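Ticket 432 — label printer drops off network, Espinoza site
Status: open (reopened December 14, 2024)
Priority: medium

Problem: Boltus label printer goes offline after it sits idle. Jobs pile up in the queue, then all print at once when someone power cycles it. Started after the router swap in April, got worse this month.

Tried so far:
Restarted print spooler — no change
New network cable, diferent wall port — no change
Turned off sleep mode in the printer menu. Setting doesn't stick after a reboot
Firmware update from the Prinia download page, went through ok, same problem

Pinged it from the front office PC. Fine for about 9 minutes, then timeouts. Light on the printer stays green the whole time so staff think its fine and keep sending jobs.

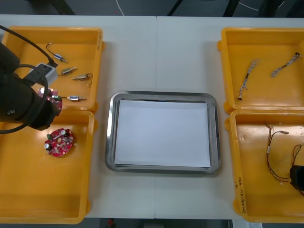 Checked the router. Lease time was set to 600 seconds, no idea who picked that. Printer isn't renewing, just hangs on to the old address. Bumped the lease to a day and reserved an address for it. Old queue entry deleted, re-added by IP.

Update: held through lunch, then dropped again. Queue had 3 jobs stuck. Looks like one PC still has the old port mapped — need remote access to that one, login I have is expired.

Waiting on Jostetness to reset the login. Please don't power cycle the printer till I can pull the log, it clears on restart.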